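Filed under: Workshop notes / Dye bench

08/04/2020

Vat 2 again. Left it overnight with the lid on and a folded blanket round it like an invalid aunt, and it has thanked me by going flat. No coppery skin, no bubbles, and the liquor a murky blue where it ought to be yellow-green. pH strip says 10, so the lime is not the trouble. It wants reducing. Fed it another spoonful of fructose, stirred slowly along the side, put the lid back and went away, which is the hardest part of the whole craft.

Checked after lunch. Slightly greener. Or I wanted it to be, and had been looking at it too long. Dipped a scrap of the old cotton sheeting for two minutes and it came out the colour of a bruise on its way out, then turned a decent mid blue in the air. So there is life in there. Warmed the vat to 51 on the big thermometer (the small one still reads whatever it fancies) and will try again before I lock up.

Dalal's view, shouted from the sink, is that I am overfeeding it and should leave it be for a day. Dalal's vats always work. I have written her view down so that it can be said I took it seriously.

Weld next. Thanakorn brought in the dried stuff from the Khurana allotment, cut last September and hung in the shed, where the mice had a go at it. Chopped it, simmered it gently, strained it through the jelly bag. Added a pinch of chalk and the yellow jumped up at once, really fierce. The plan is to overdye the pale blues from last week and get a run of greens that don't look like army surplus. Mordanted the cotton with alum acetate at the usual strength and dunged it in wheat bran, because Bronwyn is allowed to call it dunging in front of visitors and I may as well get used to it. 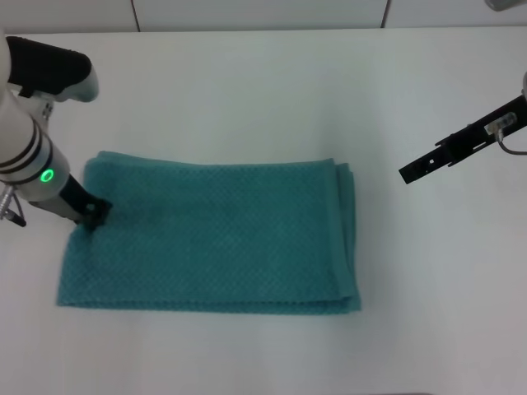
Results of the overdye, in the order they came out of the pot:

Palest blue, one dip: lime cordial. Cheerful. No idea who would wear it.
Next one up, two dips: a proper leaf green, best of the day. Want more of this.
Six dips: bottle green with a patch near one corner where it had been sitting on itself. My fault, I was answering the phone.
The linen offcut: hardly took the yellow at all. Suspect it wasn't scoured well enough, as I have suspected of every piece of linen since I started.

Half of each strip is now taped in the south window behind card for the light test. Weld is meant to be the fast one of the yellows. Elsie says to give it until the tape falls off. I'd like something a bit more scientific but the tape does fall off at fairly regular intervals.

Supplies. The Clavico indigo is finished bar the dust in the corners of the tub. The Sirnov is dearer and I can't see any difference in the cloth, though Vibeke swears she can smell one. Ordered the Clavico. Also need alum, pH strips, a new jelly bag (the weld one is now permanently a weld one) and rubber gloves in a size that fits an adult human. The Zorirel scales are drifting again, about a gram over, so everything weighed today should be read with some charity.

Went back to vat 2 late on. Skin forming at the edges, coppery, and the liquor has gone the right sort of horrible yellow. Dipped another scrap: good even blue, no streaks. Dalal looked in and made no remark, at some length.

To do: scour the rest of the linen, twice this time. Label the jars, as three of them currently say "this one". Don't feed vat 2.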